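Capítulo 4
Contentores abertos e organização de superfícies de trabalho

Objetivos do capítulo

No final deste capítulo, o leitor deverá ser capaz de:
distinguir contentor, divisória e tabuleiro;
calcular a ocupação útil de uma superfície de apoio;
escolher o material da parede em função da frequência de consulta;
redigir uma ficha de arrumação para um posto individual.

4.1 Âmbito

O capítulo anterior tratou do armazenamento fechado: armários, gavetas e caixas com tampa. Passa-se agora ao armazenamento aberto de pequeno formato, isto é, aos recipientes sem tampa que permanecem sobre a mesa durante o período de trabalho. Excluem-se os recipientes suspensos, tratados no capítulo 6, e os carros de apoio.

Designa-se por contentor aberto todo o recipiente de fundo rígido, com quatro paredes e altura inferior ao menor dos lados da base. Quando a altura das paredes não ultrapassa 33 milímetros, emprega-se o termo tabuleiro. A divisória não tem fundo próprio e depende do recipiente em que é colocada.

O conteúdo de um contentor aberto classifica-se segundo a frequência de uso. Pertencem à classe A os objetos utilizados várias vezes por dia, como instrumentos de escrita e cartões de registo; à classe B, os de uso semanal; à classe C, os restantes. Só as classes A e B justificam a ocupação permanente da mesa.

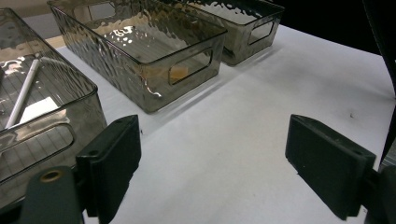 4.2 Parede opaca, translúcida e transparente

A escolha do material da parede condiciona o tempo de procura. Uma parede opaca obriga a observar o interior por cima, o que se torna incómodo quando o recipiente está afastado do utilizador. A parede transparente elimina esse inconveniente, mas expõe riscos e poeiras. O plástico fumado semitransparente, de textura martelada, constitui uma solução intermédia: no contentor mais próximo reconhecem-se através da parede uma peça branca e delgada, caneta ou ponteiro, e um pequeno retângulo branco, cartão ou papel. A identificação faz-se pela forma e pelo contraste de cor; a leitura de texto impresso não deve ser admitida como critério de projeto. Em contrapartida, a superfície martelada devolve a luz superior em reflexos irregulares, fator a ponderar na posição das luminárias.

A abertura de pega na parede curta, de contorno retangular com cantos arredondados, permite puxar o recipiente sem introduzir os dedos no interior. O seu bordo inferior fixa o nível máximo de enchimento para objetos miúdos. Acima desse nível, as peças podem sair pela abertura durante o transporte.

4.3 Taxa de ocupação

A taxa de ocupação T é o quociente entre a soma das áreas de base dos contentores e a área total da superfície de apoio, expresso em percentagem. Mede-se a base pelo contorno exterior. Nas paredes inclinadas, toma-se o contorno do bordo superior, por ser este que limita a aproximação entre recipientes vizinhos.

No levantamento conduzido por Sylvie Charbonneau nos escritórios da Orkton, em Lirthorpe, foram medidos 439 postos individuais. O valor de projeto adotado na sequência desse trabalho foi T = 10 %, com um afastamento mínimo de 80 milímetros entre o último contentor e o bordo livre da mesa. O método de medição encontra-se descrito na secção 4.6.

4.4 Disposição

Consideram-se três disposições elementares: em linha, em ângulo e em diagonal escalonada. Nesta última, cada recipiente recua em relação ao anterior. A pega deve ficar orientada para o lado da mão que a utiliza, salvo quando o posto é partilhado.

Termos a reter: contentor aberto, tabuleiro, divisória, classe de uso, nível máximo de enchimento, taxa de ocupação.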